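About Tolivlow

Tolivlow is a small advisory firm that reads what the travel business says about itself and checks whether any of it holds up. We work for tour operators, hotel groups, town tourism offices and now and then a newspaper. There are nine of us. We don't sell carbon offsets, we don't hand out badges, and we don't have a logo you can put on your front desk.

The firm was started by Inès Hamel after a long stretch as a purchasing manager for a mid-sized operator. Part of her job was collecting sustainability statements from hotels. She had a drawer full of them. Most said the same things in the same order, and quite a few had been copied from one another, down to the typing errors. When she asked a hotel what its statement meant in gallons of water or hours of paid work, she usually got a second statement. Inès left, rented a room over a bakery, and began calling hotels to ask for their utility bills.

What we doubt

We doubt the word "responsible" when it comes without a name and a phone number attached. We doubt the card by the sink asking guests to save the planet by keeping their towels, in a building that heats its pool in July. We doubt any promise with a target year so far away that whoever signed it will have retired by then.

We also doubt the usual speech about tourism and jobs. Tourism does bring jobs. It brings some very good ones. But a count of jobs tells you little until you know how many months they last, what they pay after the room and board deduction, and whether the people in them can still afford to live in town. We have been handed impressive employment figures for resorts where the same kitchen post had been filled four times in one year and counted each time.

Our doubts run to our own side of the table too. Consultants have done well out of this subject. A good part of the reporting we see was written to satisfy other people who write reports, and some of it cost more than fixing the boiler would have.

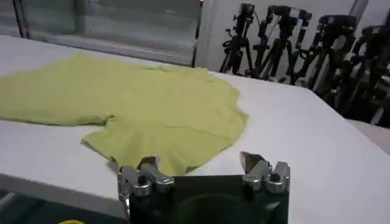 3 min read

How we work

A review begins with paperwork and ends with a visit. We ask for bills, payroll summaries, supplier invoices and waste contracts. If a client can't produce them, we say so on the first page of the report. Then two of us go and stay. We talk to the night staff, the drivers and the people who deliver the vegetables, and we walk to the nearest houses and ask what has changed.

Tae-yang Heo runs the numbers. He came to us from freight accounting and has little patience with averages. His review of transfers at Doditz, the lake resort, found that the airport shuttle advertised as shared was leaving with almost every seat empty before nine in the morning. The resort had a handsome page about that shuttle. It now has a different timetable – the page took longer to change.

At Mocanu we were asked to confirm that a walking festival had spread visitors into the quieter months. It hadn't, as far as we could tell. The September bookings came mostly from people who would otherwise have come in August, and the village had bought extra trash collection for both. The organizers were not pleased with the report, but they published it, and we think better of them for that.

Our standard report has four sections: energy and water, pay and contracts, local buying, and getting there. The last one tends to cause the arguments. For many long-haul trips the flight outweighs anything the hotel can do, and a client who wants that left out should hire somebody else. Two have.

What we can't do

We can't tell you that your vacation is sustainable. We don't know what that would mean for a single trip, and we are wary of people who say they do. We can tell you whether a hotel uses less water per guest than it did, whether the maids are on contracts, and whether the "local fish" came in on a truck from another coast.

We also can't promise that a review will bring you more bookings. Surveys keep finding that travelers say they will pay extra for greener trips. We would like to see the receipts.

Who pays us

Clients do, at a fixed fee agreed before we begin, with half due up front. The fee is the same whether the findings are flattering or not. We take no commission from suppliers and no free rooms. We once worked for Sirnard, a booking company, under a contract that let it edit our summary. We shouldn't have signed that, and no contract since has had such a clause. Our client list is available to anyone who asks, with the Sirnard job on it.

Working here

We hire seldom. When we do, we look for people who have worked in a hotel, on a bus or behind a ticket counter, and who can read a balance sheet or are willing to learn. A degree in tourism is fine. So is no degree.

Getting in touch

Write to us through the contact form and say what claim you want checked. Please send the claim itself, in the exact words you use in public – a summary of it is no help to us. Inès reads new inquiries on Thursday and replies to all of them, including the ones she turns down.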